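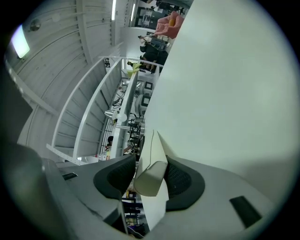
Folded paper with the workroom lights on, May.

Vokwood workroom refit – progress report for Tirkance

Hello all, and thank you for your patience with me (I know this was promised for the start of the month and it's now well past the middle). Things are moving along nicely! The spring money was for storage, lighting and getting the paper store into some kind of order, and two of those three are pretty much done. The third is the paper store. More on that in a minute.

So far we've spent $2,446, mostly on shelving and on the electrician, who came twice and was worth it both times. The lights used to buzz so badly that people took their cutting home with them. They don't buzz now, and the evening group has gone back to staying until 9 pm, which means I've gone back to eating dinner at ten. The receipts are in the shared folder under "refit," apart from one from Abbasi for shelf brackets that I'm still chasing. They've promised me a copy.

We also had $200 set aside for boxes and labels. I haven't touched it yet and would love to keep it that way until the paper is sorted, so that we buy boxes that fit what's in them. Last year we bought the boxes first and ended up with a stack of beautiful shallow ones that hold nothing we own.

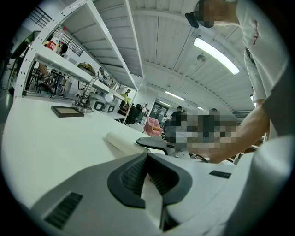

Paper has taken over my life this spring. We started out with one big pile of offcuts, sheets and rolls from the old studio, and it has all been going through the same steps: flatten it, check the edges, decide whether it's good for folding, good for patterns or only good for wrapping. The flat sheets go quickly. Rolls are slower, and they end up lying on the long white worktable alongside whatever else people are in the middle of, a metal stand with cables looped around it included, so you have to clear a bit of space before you can spread anything out. I'd like to try a rule where one end of the table is kept for paper and the other end is for everything else. We tried it for a couple of mornings and it lasted until lunch, but I think some tape on the tabletop would help.

As of this morning 297 sheets have been sorted and put away by weight, and 154 more are waiting to be checked. The rolls aren't in those numbers. I did start a separate list for them but I was writing it on the back of a roll, and then somebody used the roll. It was a very nice set of patterns, so I can't complain too much – and I've started again in a notebook.

The Sinance people asked if they could have first pick of the wrapping-grade stuff for their summer packing sessions. I said yes in principle, if that's all right with you. They'd collect it themselves, which saves us a trip and frees up a good stretch of shelf. If you'd like it handled more formally, let me know and I'll draw something up.

One thing that hasn't gone to plan is the lower shelves. We put them in at the height on the drawing, and the storage tubs we already had are just a bit too tall for them. Moving the shelves up one notch is easy enough but it means emptying them first, so I've been putting it off until the paper is out of the way.
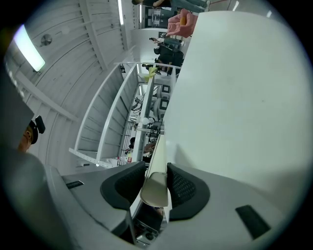
Shamim Kazmi read the draft of this and asked for two things to go in: that the open racks should be for items in use that week and nothing else, and that anything left there longer should move to the shelving with a name on it. Shamim would also like a proper home for half-finished folding work, because it gets squashed under other people's bags. Both fine by me. I've priced up some flat trays and they'd come out of the box money if you agree.

For the next stretch I have the remaining sheets to get through, the lower shelves to shift, and the table tape to put down. I'd also like to repaint the edge of the paper store door, where the carts catch it, but that can wait if funds are tight. Could you let me know about Sinance and the trays when you get a chance? A quick yes by email is plenty for both.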